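**Stovico opens block library for schools and clubs**

February. Stovico has opened a lending library for building blocks, storage bins and sorting trays. Schools, after-school clubs and hobby groups can now borrow sets by the month in place of buying them. The first stock is 813 blocks, stored at the company's Tirnik warehouse.

The library grew out of a smaller program last year, when Stovico lent 171 blocks to local groups. Requests soon passed what was on the shelf. Shiyu Deng, who manages the library, said the most common request was for plain rectangular blocks in colors that are easy to tell apart.

"People wanted something they could stack, sort and put away again," Deng said. "They also wanted to know what would be in the bin when it arrived. We have tried to keep both parts simple."

Blocks come in several colors, red and dark green among them. Each set is lent with an open metal bin and a printed card listing its contents. Borrowers may mix sets during use but are asked to return each one complete, in its own bin.
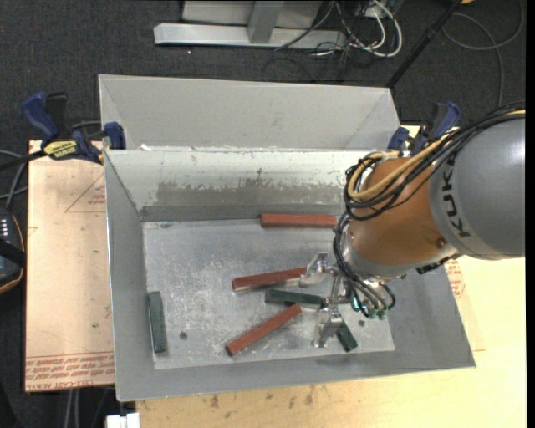 *Red and dark green blocks in an open sheet-metal bin.*

Bins are used over and over, and Stovico does not replace them for scratches or marks. A bin is retired if an edge becomes sharp or the floor no longer lies flat. Blocks with scuffs stay in the library. Blocks with cracks or splinters do not.

The bins are supplied by Hämäläinen, which also makes the shelving at the Tirnik site. Labels and contents cards are printed by Fivix. Both firms have signed on for the first two years.

Of the opening stock, 473 blocks are set aside for schools. The rest can be borrowed by clubs and other groups. A loan runs for one month and can be renewed twice if no one else is waiting. There is no charge for the first loan. Later loans carry a flat fee, listed on the order form, which covers checking and delivery.

Groups within 60 miles of Tirnik can have sets delivered. Others may arrange pickup at the warehouse counter, open from 8 a.m. to 4 p.m. on working days. Returned sets are checked against their cards before they go out again, and borrowers are told of any missing pieces within five working days.

Stovico plans to add smaller blocks and shallow trays later in the year.

**Contact:** Shiyu Deng, Block Library, Stovico, Tirnik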